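Swapping the finger pads on my hand gripper, take two

I finally got around to the pads this month. If you read the November post you'll remember I was putting it off because the old ones still sort of worked, in the way that bald tires still sort of work. The left one had gone shiny in the middle and thin shirts were sliding right out of it.

So, new blue pads from Boersma, same size as before but with a grippier texture. I bought 4 so I'd have a spare pair in the drawer. Getting the old ones off took way longer than I expected! The glue I used last time (the Havier stuff, never again) had set like concrete and I ended up picking at it with a plastic card for most of an evening. Clean the finger with alcohol, let it dry, press the new pad on, clamp it, go to bed. That part is easy.

While I had it apart I went over the linkage too. I back every pivot screw out a little, put a tiny drop of thread locker on, and snug it down until the finger swings freely but doesn't wobble. Too tight and one side lags behind the other when you squeeze. I got it wrong on the right side first time - you can feel it straight away, kind of a crunchy stop before it opens all the way.

Then the boring bit, which is opening and closing it 100 times by hand before I trust it with anything. My Dromgate notebook says the last set of pads lasted 167 sessions, and I'd love to beat that. I also redid the zero in the Pravero software with the jaws fully open, and it came out at 53 on the dial, close enough to the old number that I left everything else alone.

After that it was on to clothes, which are the real test for pads like these.
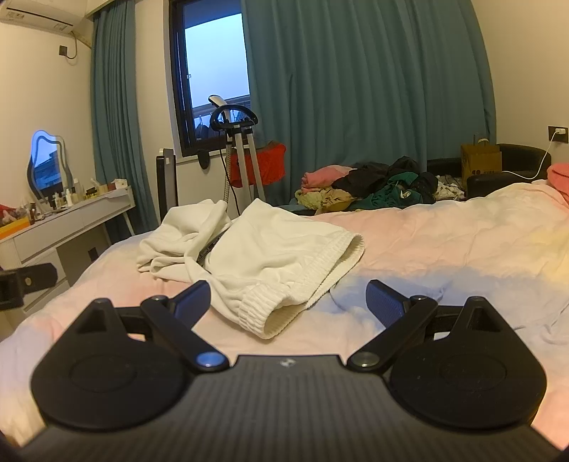
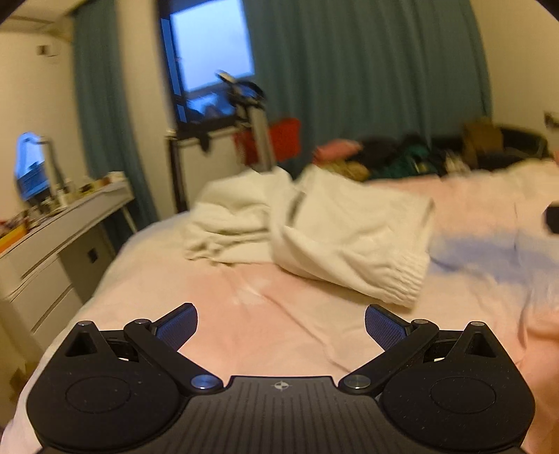

New blue pads on, jaws open, and the white knit thing on the bed waiting its turn.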